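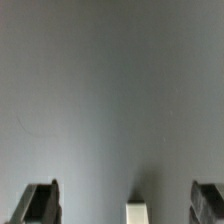 Drestgate compares four grippers on the same small job, and puts every try online

BUVEVWOOD, November. Drestgate, the automation test shop in Buvevwood, has finished its largest side-by-side trial of robot grippers to date and is making the full results free to download. The trial covers 2662 grasp attempts with four sets of fingers, all on one arm and all on one task: pick up a block, move it, set it down standing.

The task sounds easy. It is the kind of thing people expect a robot to have mastered years ago, and that is exactly why we like it! Blocks that stand close together punish a wide finger. A tall block punishes a weak grip. And pale, see-through plastic gives most cameras a hard time, so the controller has to get its positions from somewhere else.

For this trial it got them from printed markers. We put square tags on the blocks, on the front of the tray and on a sheet next to the work area, and the software used them to work out where each thing was before the arm came down. Three of the four finger sets came from our own shelf. The fourth was built for the trial by Gronow, which makes custom fingers for small-parts handling and asked us to be as rough on them as we liked. We were happy to help with that.

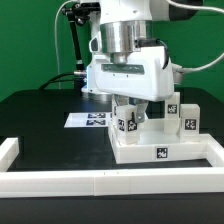

The biggest surprise was how much the approach angle mattered. We had planned to spend most of our time on grip force, and we did run the full set of force settings, but the gap between the best and worst setting was small next to what happened when we tilted the wrist even slightly. A straight-down approach between two neighboring blocks went well with every set of fingers. Tilt it, and the wider fingers began to nudge the block next door, which then had to be found again before the next pick.

The Gronow fingers did very well in tight gaps and less well on the tallest blocks, where a longer pad helped. Our own plain fingers, the oldest set in the building, turned out to be the steadiest all-rounder. We did not see that coming and we ran them again to make sure. The second run came out the same way.

We also compared two camera setups. One used only a camera at the wrist. The other added a fixed camera looking at the work area. In 894 of the attempts we ran the wrist camera alone, and it held up better than we expected until the last part of the descent, when a view that close leaves very little to steer by. With the fixed camera added, the controller could keep track of the tags on the neighboring blocks for longer, although the gripper itself often hid one or two of them. Moving the fixed camera a hand's width to the side changed that a lot, and the report has a section on placement that we think small labs will enjoy.

The controller software for both setups was Dendiletti, our own in-house package. The version used in the trial is part of the download, along with the settings files and the tag layouts, so anyone with a similar arm can rerun the whole thing and tell us where we went wrong. Failed grasps are included and marked. They make up some of the most useful material in the set, and we would love to see what others find in them.

Drestgate paid for the trial itself. Gronow supplied its fingers at no charge and saw the results at the same time as everyone else.

Next up is a round with softer finger pads and mixed objects in place of blocks. Labs and shops that have a gripper they would like included can write to the Drestgate test desk before the end of the winter. Please send fingers with their mounting plate, and a spare pair if you have one.

About Drestgate
Drestgate tests grippers, arms, cameras and controllers for small manufacturers and teaching labs. Its test hall is in Buvevwood and is open to visitors by appointment.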